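Water Treatment and Plumbing > Home
Thread: Softener for the whole house, or just live with it?

Anderson Holanda
Posted March 23, 2026

We moved to Vutach in August and I am trying to decide what to do about the water. The house is on a well. I had a sample tested and the hardness came back at 405 ppm as calcium carbonate. Iron was low, pH was normal, no bacteria.

What we notice so far: white crust on the shower head, stiff towels, a film on tea, and spots on every metal surface in the kitchen. The kettle needs vinegar more often than I would like. The water heater came with the house and I don't know its age. It makes a popping noise when it runs, which I am told is scale on the bottom of the tank.

Two adults, two bathrooms, one dishwasher. The kitchen sink is a stainless double bowl set in a white marble island, so I can't use anything acidic near the edges. That part bothers me more than the shower does. I wipe it down after washing up and the spots come back as soon as a few drops sit there overnight.

Warrier Plumbing came out and recommended a Jeder whole-house softener. They also want $545 for installation on top of the unit, which includes a bypass valve and a drain line to the laundry standpipe. The other thing I looked at is a Culik under-sink filter for $129 that claims to reduce scale at one tap. 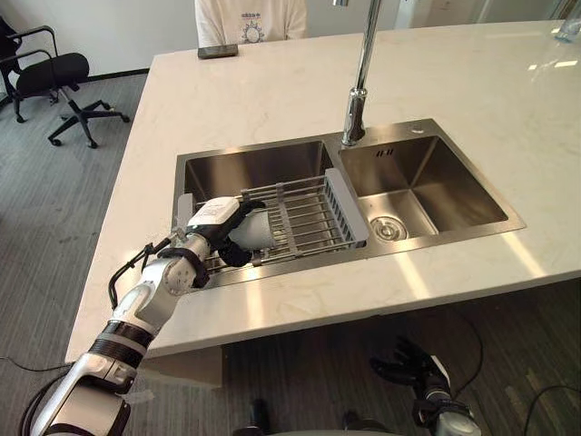 Would the under-sink filter do anything for the spots on the sink?

eastside_tap
The spots will stay the same unless the filter takes the calcium out of the water, and most under-sink carbon filters don't. Carbon takes care of chlorine and taste. Some models add a small resin stage, and at your hardness that would be used up very fast. Check the spec sheet for "ion exchange" or "reverse osmosis". If it says neither one, it won't change your hardness reading.

Also note that many of those filters feed a small separate faucet. Your main faucet would still run hard water into the sink.

grumpyfaucet
405 is very hard. Divide by 17.1 to get grains and you are between 23 and 24 grains per gallon. Most charts call anything over 10.5 very hard. I would not run a water heater on that for long if I could help it.

If it is already popping, drain a few gallons off the bottom and look at what comes out. Let it cool first and shut off the gas or the breaker. If the drain valve clogs with flakes you have your answer about the age of the sediment, if not the age of the heater. For the actual age, look at the serial number on the label. Most makers put the year and month or week in there and you can look up the code.

Anderson Holanda
Thanks, both. I will check the spec sheet. The label on the heater is facing the wall but I can probably get a phone behind it.

tkpipes
I'm going to disagree with the direction this is going. I have lived with hard water for most of my life and never owned a softener. Scale is a nuisance but you can manage it. Flush the heater every year, replace the anode when it needs it, soak the shower head. That costs you an afternoon. A softener costs you the unit, the install, the salt, and a lot of water down the drain with every regeneration. On a well with a septic tank you also have to think about where the brine goes.

Soft water also feels slippery in the shower and some people never get used to it. Stay at a friend's house that has it before you spend the money.

grumpyfaucet
At 10 grains I would agree with you. At 23 I don't. An anode does nothing for scale and a yearly flush won't bring out what has already baked onto the bottom.

tkpipes
I didn't say the anode was for scale. I said replace it. It's part of looking after the tank.

grumpyfaucet
Fine. Still 23 grains.

eastside_tap
You are both partly right. There is a middle option, which is to soften the hot side only. The softener goes on the cold line that feeds the water heater and nowhere else. The heater is protected, laundry and showers get a mix, and the cold tap in the kitchen stays hard for drinking and cooking. You use less salt and the resin lasts longer between regenerations.

The downside is that the sink still sees hard water whenever you run cold. If spots are your main complaint then hot only will cut them down but it won't get rid of them.

Anderson Holanda
Didn't know that was possible. Warrier did not mention it. The heater is in the same closet where they wanted to put the softener, so the plumbing might even be simpler.

On the tea film, does anyone know what that is exactly? It forms on top after a few minutes and sticks to the inside of the mug as a brown ring. Dish soap takes off some of it. Baking soda on a damp sponge takes off the rest. I mostly want to know if it is something I should avoid drinking. 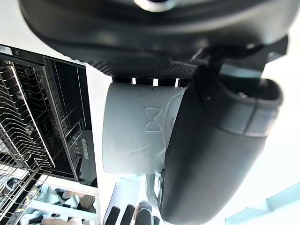
Maiara Bastos
The film is calcium from the water combined with compounds from the tea. It's harmless. You get more of it with strong black tea and very little if you add lemon, since the acid stops it forming. If you don't like lemon, a filter jug with a resin cartridge helps. At your hardness the cartridge will run out well before the date on the box, so go by the kettle and change it when you see scale again.

For the sink, I had the same problem with stone next to the metal. What I do is keep a microfiber cloth by the faucet and dry the rim and the deck after the last use in the evening. I don't use vinegar anywhere on that counter. Even a thin splash of it can etch marble, and then you have a dull patch that a cleaner won't lift. For scale on the bowls I put a little citric acid solution on a folded cloth, lay it flat on the bottom of the bowl, wait a few minutes and rinse with plenty of water. Keep it down in the bowl and away from the rim.

tkpipes
I wouldn't bring citric acid near marble at all. Use a nylon pad and baking soda, go with the grain of the steel, and put up with whatever is left.

Maiara Bastos
That works if you do it often. Once the scale has built up around the drain, baking soda won't move it. I agree it's a risk if you are careless. I have done it for years without marking the stone, but then my counter is sealed. Sealing only helps against stains, though. It does not prevent etching, and people mix those up a lot.

Anderson Holanda
I think ours is sealed but I have no paperwork. Is there a way to tell?

eastside_tap
Put a few drops of plain water on it in an out of the way corner and leave it for fifteen minutes. Wipe it off. If the stone underneath looks darker, water is getting in and it needs sealer. If the color is the same, leave it alone for now.

Anderson Holanda
Update. I did the water drop test in the corner by the wall and the stone did not darken, so I will leave the sealer for later. I also read the Culik spec sheet. Carbon block and sediment, no resin, no RO. So that one is off the list and I keep the $129.

I got the heater label too. It was made a good deal earlier than the seller told us. I drained it the way grumpyfaucet said and got a lot of white flakes, then the valve slowed to a trickle. I got it to close again and it does not drip, but I don't want to touch it a second time.

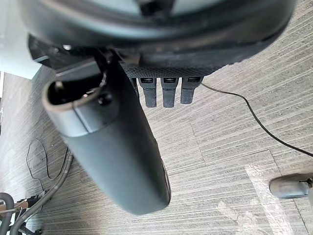
Given all that, I am thinking the heater gets replaced first and the softener goes in on the same visit. It makes no sense to me to protect a tank that is already half full of scale. I called Warrier again and asked about hot side only. They can do it and the $545 for labor would stay the same, since it's the same closet and the same drain run. They did say they would add a tee and a capped valve so the cold side can be tied in later. I liked that answer.

What I still need to work out is the size of the Jeder unit. They quoted the larger one for the whole house.

grumpyfaucet
Go by grains. People in the house, times gallons per person per day, times hardness, and that is your daily load. For hot only use a bit under half of your total water. Then pick a unit that regenerates once a week or so at a medium salt setting. You may find the smaller one is enough. Get a metered valve and skip anything that runs on a plain timer.

I would still do the whole house and leave the outside spigots and the kitchen cold on hard water. But the capped valve covers you either way.

tkpipes
Replacing the heater first is right. I would run the new one a year without the softener, flush it, and see how much comes out. You might decide you don't need the rest.

eastside_tap
Or he might have a year of scale in a new tank. Read the warranty on the heater as well. Some of them exclude scale damage above a certain hardness, and some have limits on softened water too. Ask for the booklet before they deliver it.

Anderson Holanda
I will ask for the booklet. Leaning toward hot side with the small unit. The kitchen gets the microfiber cloth for now, and I bought lemons.

Maiara Bastos
Keep the lemons off the counter. Cut them on a board and wipe up right away, they etch the same as vinegar does.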